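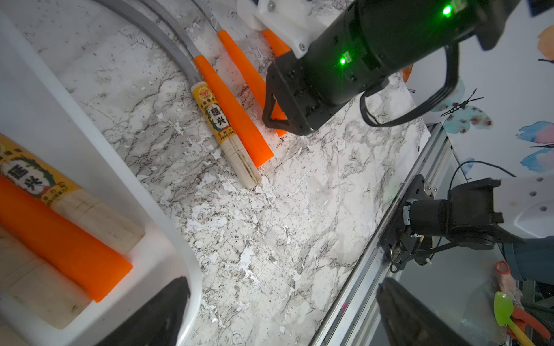 Sabina Koubek
@sabinakoubek
2021-02-07

My grandmother made her marmalade every February and I have finally, at a rather advanced age, got round to making it myself, so this is going to be a long one. Put the kettle on if you like that sort of thing.

She never wrote the recipe down properly. What we have is the back of a seed packet with "oranges, sugar, the big pan, don't rush" on it in pencil, and underneath that the telephone number of a plumber. My aunt has kept it in her Bible ever since the funeral and read it out to me over the phone, plumber and all.

So I rang Oľga Jireš, who lived next door to her at Hillside for most of my childhood and who was allowed in the kitchen while it was going on (I was not, after an incident with the cat). Oľga remembered everything, bless her. We were on the phone so long my ear went hot.

First thing: the peel goes in cold water overnight, with the pips tied up in a bit of muslin. I didn't have any muslin so I used a clean handkerchief with somebody's initials on it. M.S., if you're missing one, Matúš, it's orange now and I'm very sorry.

Second thing: you cut the peel by hand, thicker than you'd think. Gran liked it chunky enough to fall off the toast. I cut mine far too fine for the first few oranges because I was listening to the radio and trying to be elegant, and then got bored and hacked up the rest, so there are two sorts of peel in every jar and I've decided I like it that way!

It simmers until you can squash a piece between your fingers, and only then does the sugar go in. Oľga was very firm about this. She made me repeat it back to her. Put the sugar in early and the peel goes like bootlaces and stays like that for ever.

The smell, though. I'd forgotten it completely, and then I walked back in from hanging out the washing and I was seven years old again in a scratchy jumper, being told to mind the step. I had to sit down on the stairs for a minute.

Testing for a set: saucer in the freezer, blob of marmalade on it, wait a bit, push it with your finger. If it wrinkles you're there. Mine didn't wrinkle, and didn't wrinkle, and I used up every saucer in the house and had to start on the lids of things. Then all at once it did, while I was looking for another lid.

Eleven jars in the end, if you let me have the little mustard one. Three are promised already: one for Oľga, obviously, one for my aunt, and one for Karthikeyan Pillai downstairs, who lent me his big pan and very kindly hasn't asked when he's getting it back.

Matúš has just messaged to say the handkerchief was his grandfather's and he wants a jar as compensation. Fair enough. That's four gone.

If anyone has a way of getting burnt sugar off the outside of a pan that belongs to somebody else, I would love to hear it. I've tried soda and I've tried leaving it to soak and going to bed.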